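Packing and Returns: Questions People Keep Sending Us

Clasum rents out and ships small parts for people who build, mend and fiddle with things at home. Doaa Abdelaziz answers the mail and wrote most of what follows, usually right after answering the same question twice before lunch.

How do I pack something to send back to you?

Wrap it in clear plastic, stand it upright in its own compartment of a divided box, close the box, tape it. That's the whole method. We have received parts in a sock, parts in a cereal box with the cereal still represented, and one part taped to the back of a postcard. All of them got here. The postcard did surprisingly well.

Why clear plastic? I have lots of newspaper.

We don't doubt it. Newspaper leaves ink on anything pale, and then someone at our end has to decide whether the gray smudge is wear or the sports section. Clear plastic also lets us see what we've been sent before we unwrap it, and that saves a fair amount of guessing on a busy morning. One layer is plenty for most things. Two if it has a finish you care about. If we need scissors, a knife and a second person, you've gone too far.

Can I reuse the box you sent me?

Please do. The Rarnlow box is our standard one and it's good for several trips if you don't cut the flaps off. Peel the old label first. A box with two labels on it goes wherever the carrier likes best, and the carrier has odd taste.

What are the dividers for? Mine came out and now it's just a box.

They keep four things from becoming one thing. If yours came out, slot them back together in a cross and push them down until they touch the bottom. If they've been lost, eaten or turned into a school project, write to us and we'll send a flat set with your next order. Don't replace them with a rolled-up T-shirt. We end up with a lot of T-shirts.

How should I hold a part with a brushed finish while I check it?

By the sides, lightly, and away from the end with the sheen. Fingerprints show up there first and they photograph as scratches, which leads to a long exchange of emails in which everybody is polite and slightly hurt. Clean hands are fine. Gloves are fine too, though thick ones make it hard to feel an edge or a burr, and that was the reason for picking the thing up.
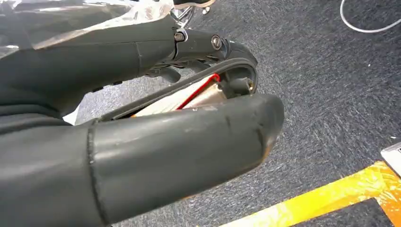 Check the ends before the middle. Most damage happens at the ends, and it's the middle people look at, because the middle is where the light is. Turn the part once all the way around. If you find a mark, take one picture of it and one of the whole part, so we can tell a dent from a speck of lint. We've been sent some excellent portraits of lint.

It's a slightly different shade from the last one. Did I get the wrong part?

Almost certainly not. The Dursun pieces vary from batch to batch, and the same piece will look like cream by a window and like weak tea under a desk lamp. Compare the number on your packing slip. If the number matches, the color is just the color.

Do I need a proper packing table?

No. A desk will do, and a desk with your laptop still on it will do, provided you leave enough room for the box to sit flat. Keep the list open on the screen and check things off as they go in. People who plan to remember the list have our sympathy and, quite often, our replacement charge.

Does it matter if there are cables all over the place?

To the part, no. To you, possibly. Push them to one side before you start. Every so often a charger comes back to us, neatly wrapped, in a compartment of its own, and we get a rather tense message the same evening. We do return chargers. We've gotten quite good at it.

Is it easier with two?

Much. One holds the wrapped piece upright over its compartment while the other tucks the loose plastic underneath, and then it goes straight down without snagging on the divider. Agree who's letting go and when.

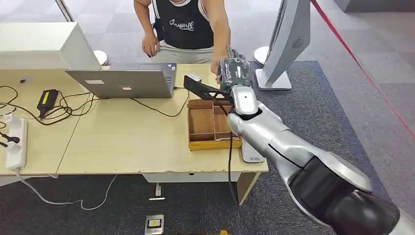 Fill the back compartments first, then the front ones. Heavy pieces go diagonally across from each other, otherwise the box tips every time it's picked up, and the tape takes the strain. An empty compartment is fine. You don't have to stuff it with anything.

How many pieces can go in one shipment?

Up to 50, spread over as many boxes as it takes. Beyond that, ask for the Cosport form, which covers anything up to 1,000 and is only one page long — we fought for that. Number the boxes on the top, in marker, large.

How long do I have to send things back?

27 days from delivery. In June we're slower to confirm than usual, so keep your drop-off receipt and try not to take the silence personally.

My question isn't here.

We have 161 more in a folder, mostly about tape. Write in and Doaa will pick one that fits.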